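Ticket 3605 – gray metal bin, grooming table
Status: open
Site: Pranddale
Opened 10/09/2019

Problem: rust inside the gray bin, the one on the light wood table. Brown spots up on the inner wall, some darker stains mixed in. Floor has scuffs plus a blotchy patch. Need to know if it can be cleaned up or if we order another from Grunton.

Tried so far: dish soap and warm water, no change. Baking soda paste, left 6 hours – took a little off, not much. Did not use steel wool, dont want to scratch it worse.

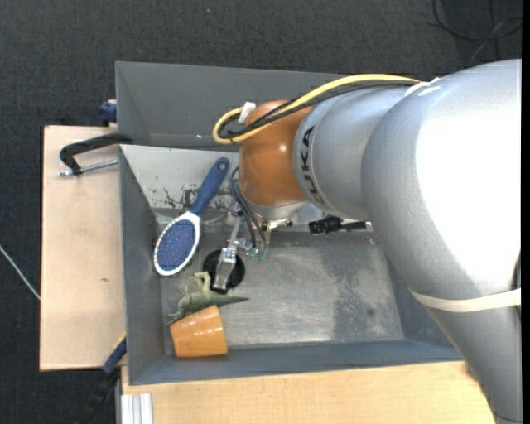
Next up is white vinegar on a rag, just on the spots, then rinse and dry right away. Will give it 7 days and look again. If the brown comes back I'd say replace.

Also the hole in the floor of the bin – water goes straight thru onto the table. Put a towel under it before rinsing, or better do it at the sink.

Brushes: pls stop putting them back damp. The blue pet brush holds water in the pad, so shake it out, pins down on a towel overnight. Same for anyhting else that goes in there.

Update: Grunton has the same size, ships in November. Holding off on the order til the vinegar is done.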